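Início > Brincar > Cozinhas e comidinhas > Conjunto de cozinha Plenier

Conjunto de cozinha Plenier: vale o que custa?

Desconfio sempre de brinquedos que prometem «horas de brincadeira» na tampa da caixa. Este chegou cá a casa em junho, depois de muita insistência dos mais novos, e já passou tempo suficiente para a novidade desaparecer. Escrevo agora porque as opiniões que li antes de comprar eram todas do próprio dia da entrega, e essas valem pouco. 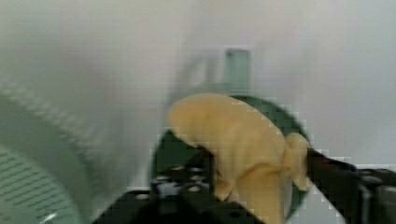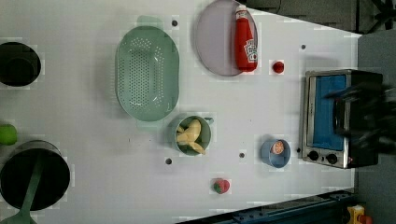
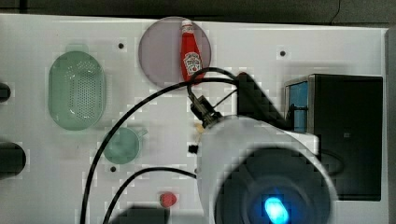
Começo pelo escorredor verde-menta, que é a melhor peça. É grande, oval, todo furado, e serve mesmo para passar água por cima da fruta de brincar (no verão vai para o tanque do quintal e volta inteiro). Se vendessem só o escorredor e a caneca da mesma cor, eu comprava outra vez sem pensar muito.

O prato lilás é bonito e pouco mais. Risca-se com facilidade e o nosso ficou baço ao fim de umas semanas. Ninguém com quatro anos se importa com isso, eu sei, mas pelo preço esperava melhor.

A comida é irregular. A banana é mole, deixa-se apertar e torcer, e foi a primeira a ganhar vincos. Por enquanto recupera a forma, devagar. O morango aguenta-se. A maçã verde é a preferida cá de casa, vá-se lá saber porquê. Quanto à bolinha vermelha, continuamos sem acordo: uns dizem tomate, outros dizem cereja, e o folheto chama-lhe «fruto». É pequena. Com irmãos bebés por perto eu guardava-a numa gaveta alta, e gostava que o aviso viesse em letra maior do que veio.

O frasco de ketchup vermelho, de tampa branca, passa a vida deitado em cima do prato. De pé também fica, mas tomba com qualquer encontrão na mesa. Gastei uma tarde a tentar perceber se a tampa era para abrir. Não cheguei a conclusão nenhuma e as crianças deixaram de perguntar.

As panelas pretas não me convenceram. Ocupam meia prateleira, e a maior, com o cabo verde, é desproporcionada ao lado do copinho azul e do resto da loiça. Tive um conjunto da Lokberg há uns anos em que as panelas encaixavam umas nas outras – parece um pormenor, até ao dia em que é preciso arrumar tudo antes do jantar.

O forninho de aço inox não faz parte do conjunto, atenção. Juntámo-lo nós. Tem dois botões pretos e sempre fez mais sucesso do que metade da loiça, o que diz alguma coisa sobre o dinheiro gasto no resto.

Sobre o cheiro: havia-o, a plástico novo, e durou uns dias com a caixa aberta na varanda. Li numa loja que o material era «neutro». Não era. Lavei tudo com detergente da loiça e água morna e a coisa melhorou bastante. Na máquina não arrisquei.

A Plenier anuncia também uma extensão com mais legumes e um cesto. Custa quase tanto como o conjunto base e não a vou comprar. Quem quiser só fruta de brincar encontra sacos da Gachanja mais em conta, embora as cores sejam tristes e as costuras do plástico se sintam nos dedos.

Paguei cerca de 30 euros, em promoção. A esse preço, aceito. Sem desconto, não: há peças boas misturadas com outras que estão ali para encher a caixa, e a caixa, já agora, desfez-se na primeira semana e obrigou-me a arranjar um cesto para guardar isto tudo.

Nota: 3 em 5. Subia para 4 se as panelas encaixassem e se trocassem o frasco por um que se aguentasse de pé.

Publicado em 11/08/2021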